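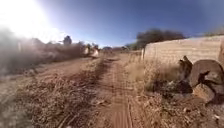

Tips for teaching a driving robot a path by remote control

A small wheeled robot that hauls feed, tools or firewood can be taught a route by driving it over the ground a few times with the handset. It records what its camera sees and what your thumbs do, and later tries to do the same on its own. Good driving at this stage saves a lot of fixing. These tips come from the workshop page at Mukodness, where we run a Ledik cart with a Savix handset on farm tracks and back lanes.

Before you start

Walk the route first. Kick aside loose branches that will be gone next week anyway, and leave the things that stay put, such as log piles, banks and walls. The robot should learn the path with its permanent neighbors in view.

Wipe the camera cover with a soft damp cloth, then a dry one. A paper towel will scratch plastic covers. Dust shows up worst when you drive toward a low sun, and a smear that you can hardly see indoors turns into a wide white haze.

Charge the handset as well as the cart. Check tire pressure on both sides. If one tire is soft the cart pulls, you correct for it without thinking, and the correction gets recorded as part of the lesson.

Driving the lesson

Keep to one speed. Walking pace is right for packed dirt. Slow down before rough ground, not in the middle of it.

Use small thumb movements. If you drift, bring the cart back over a few yards. A sharp jerk back to center teaches a sharp jerk.

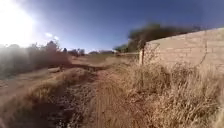
Pick a line and hold it. On a path with a wall on one side and a rut on the other, decide how much room you want to leave for each and drive it that way every time. Tall grass at the foot of a wall can hide blocks and stones, so stay out of it.

Record some runs that start off the line. Set the cart a foot to the left, point it slightly wrong, start recording and steer it back gently. Do the same on the right. A cart that has only seen perfect driving has no idea what to do after its first bump.

Stand behind the cart and to one side, and keep your shadow out of the camera's view.

Sun and time of day

Drive the same route at more than one hour. Herman Lumbantobing, who keeps our notes, recorded 34 runs in June, all with the sun in the same corner, and the cart wandered badly once the light moved. Two evenings of extra driving cured it.

A short visor over the lens helps with side glare. It does little when the sun is straight ahead. 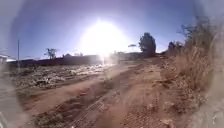
Loose soil needs its own runs. The wheels slip, the cart answers late, and it is easy to oversteer. Make your turns wider than you would on hard ground. Avoid following the same tread marks on every run, or the cart may come to depend on marks that the next rain will wash out.

Sorting the recordings

Throw out any run where you stopped to answer the phone, hit something or lost the signal. Trim the standing-still part from the beginning and end of the others.

Name each file with the route, direction and time of day. We once had 249 recordings called "test" and had to watch them all.

Keep a copy on a second drive. The Pillai card reader we use has worked fine for this, though it needs a firm push.

First run on its own

Keep the handset on and your thumb near the stop button. Walk alongside for the full length, and note where you had to take over. Those spots need more lessons; the rest of the route can be left alone.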